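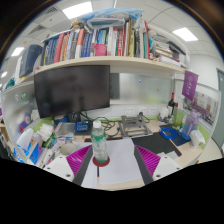 Notebook, legacy study — Barnow waterfront
2024-06-22

Long session with the Barnow material and I want to get it all down while it's fresh. Short version: the games site holds up better than I expected, and the part doing the work is the part we nearly left out of the model, the footbridge.

Background for anyone joining late. Barnow hosted the regional games and built three things for it: the pool hall, the track with its stand, and the athletes' housing along the old rail yard. We've been comparing it with Ukcombe, which hosted the round before and put everything out by the ring road. Same size of town, similar budgets, very different results on the ground. The question for this month is which buildings still get used on an ordinary weekday and what that does to the streets next to them.

Housing first. All 200 units at Barnow are lived in. I'd been carrying around an old note that said a third were empty, and it was wrong: it came from a March list that still counted units held back for roof repairs. Fixed in the main table, and the old column is now marked "do not use". Ernő, if you copied anything from that column into the slides, please swap it out.

The ground floors are the fun bit! The plan had them down as team offices during the games and shops after. What moved in was a dentist, a bike repair place, two daycare rooms and a bakery that opens before six. I went through the lease dates twice. The bakery signed before the closing ceremony, so somebody had a good eye. At Ukcombe the same kind of space is mostly storage.

Track and stand. Capacity during the games was over 800 seats, with the temporary rows bolted on at the south end. Those rows came off and went to Yupanqui for their school league (I love this, it's in the transfer papers with a packing list and everything). What's left is small enough that the local clubs can fill it, and they do. Mahtab pulled the booking sheets and the track is in use most evenings from spring through fall. Winter is thin. I'd like to know if that's the weather or the lights, as the lighting contract has a shutoff clause I don't fully understand yet.

Pool hall. Mixed. Good visitor numbers, ugly heating bill. Brosance did the original mechanical design and their handover file is very complete, 30 pages on the air system alone, but the running costs the town reports don't match the design case at all. Two ideas:
— the hall is open longer hours than the design assumed
— the diving tank cover was never bought (it's listed as an option, no order number anywhere)
I lean toward the second. Need the purchase ledger to be sure.

Now the bridge. We had it coded as "transport, minor" and gave it almost no weight. Then Mahtab reran the walking times with the bridge removed, just to test the script, and the whole site fell off the map. With the bridge it's a 10 minute walk from the station to the pool. Without it you go all the way up to the road crossing and back down the other bank. Every ground-floor lease is on the bridge side of the housing. Every one! I drew it out on paper to make sure I wasn't fooling myself with the map colors, and the pattern is still there.

It also explains something in the Ukcombe interviews that we filed under general grumbling. People kept saying the pool there was "far" when on a straight line it's closer to downtown than Barnow's. They meant the ring road. I want to go back through those interviews with this in mind and code every mention of crossing something.

Caution to self: this is two towns. The bridge could be standing in for something else, like the station upgrade, which opened the same year. Ernő made this point on the phone and he's right. He suggested splitting the lease dates by before and after the station opened, which we can do with what we already have.

Script notes. The walking model treats stairs as flat, so the east ramp and the east stairs come out the same. Fine for the first pass, bad for anything about strollers or wheelchairs. Mahtab has a fix half done — don't pull her branch yet, it breaks the Ukcombe run.

To do:
Recode footbridge, rerun both towns
Ask Barnow for the pool purchase ledger
Lighting contract, shutoff clause, read properly
Split leases by station opening (Ernő)
Reread Ukcombe interviews for crossings
Write to Yupanqui about the stand rows, are they still up and who looks after them
Find the original bridge drawings, the scan we have is missing the east ramp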